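3.2 Layers on the bed

Bedding was the largest single group of items in the household survey. Across the homes visited in Flimville and Clomadthorpe we logged 255 separate pieces in use on beds, leaving out anything kept in cupboards or under the bed. Most of the published work on bed making treats the bed as a mattress, a sheet and one cover. Few of the beds we recorded were that simple. People added layers as the nights got colder, and they tended to leave the older layers where they were.

We sorted the layers into three types. Base layers lie on or near the mattress and are meant to stay put. Cover layers go over the sleeper. Loose layers are throws, small blankets and cushions that move around during the day and often end up on a chair or in another room. The same piece could change type from one home to the next. A quilted cover counted as a base layer in one house and a cover layer in another, depending on what the household told us they slept under.

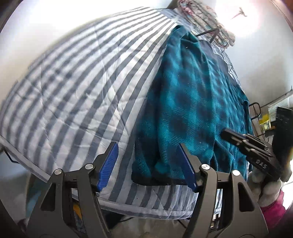
Reading time: 4 min

A folded blanket on a quilted cover was one of the more common pairings in the set. The bed in the picture above belongs to this group. The cover is quilted in wide grey-blue and white stripes with a light grey piped edge, and the teal blanket lies on it in a long band. We coded the cover as the reference layer, meaning the layer against which the position of the others was noted. Stripes and piping helped a good deal with this. Where the reference layer had a plain surface, the two people coding the bed disagreed more often about whether a blanket was straight.

Folding was recorded in simple terms. A blanket was marked flat, half folded, banded or bunched. Banded means that it had been folded lengthwise into a strip clearly longer than it was wide. Of the 147 loose layers in the survey, 36 were banded. Householders gave several reasons for folding a blanket this way. Some wanted it ready to pull up over their legs at night. Others said it was the quickest fold to do alone, as one person can reach both long edges without walking to the other side of the bed.

Fleece and other fuzzy fabrics behaved differently from woven cotton. In the practice sessions at Lenz, a fleece fold held its shape when the blanket was lifted at one end, but the thickness made a sharp crease hard to get. Cotton throws creased well and then slid off quilted covers when the bed was bumped. We had not planned to record fabric colour, but added it after the first week. Blankets with a backing darker than the face were easier to code, as a turned edge could be picked out at once.

3.3 Beds against a wall

Bed position turned out to matter more than bed size. In small rooms one long side of the bed is often hard up against a wall, and the person making it has to work from the other side or kneel on the mattress. Over 75 of the pieces we logged were on beds of this kind. Corners on the wall side were the last part to be straightened, and in many homes they were left alone until washing day.

Participants dealt with the wall side in two main ways. The first was to pull the whole bed out, make it and push it back. This was rare, and was limited to light frames on hard floors. The second was to lean across and smooth the cover towards the wall with a flat hand, tucking whatever could be reached. Covers with some body, such as quilted ones, suited the second method because they could be pushed without crumpling. Thin sheets could not. 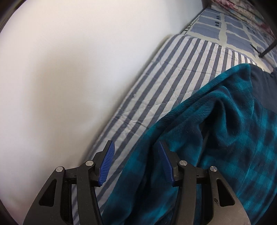
Figure 3. Striped quilted cover beside a plain white wall, with a teal blanket and a grid-print sheet.

Mixed patterns were normal. Stripes, a printed grid and a busy pink and red print all appear on the bed in Figure 3, and we saw similar mixes in most homes. Matching sets were bought together, but they wore out at different rates and were replaced one piece at a time. For coding, mixed patterns were a help. Each layer could be named by its print, and a coder working from photographs could follow one edge past another without losing it.

Lint, specks and loose threads were noted only as present or absent. They showed up mostly on the pale parts of patterned covers, and we do not read them as a sign of how often the bedding was washed. The Plasen checklist scores them as a cleanliness item. We left that item out, as it marks down light-coloured bedding for no other reason than its colour.

The codes for pillows and cushions are set out in Section 3.4.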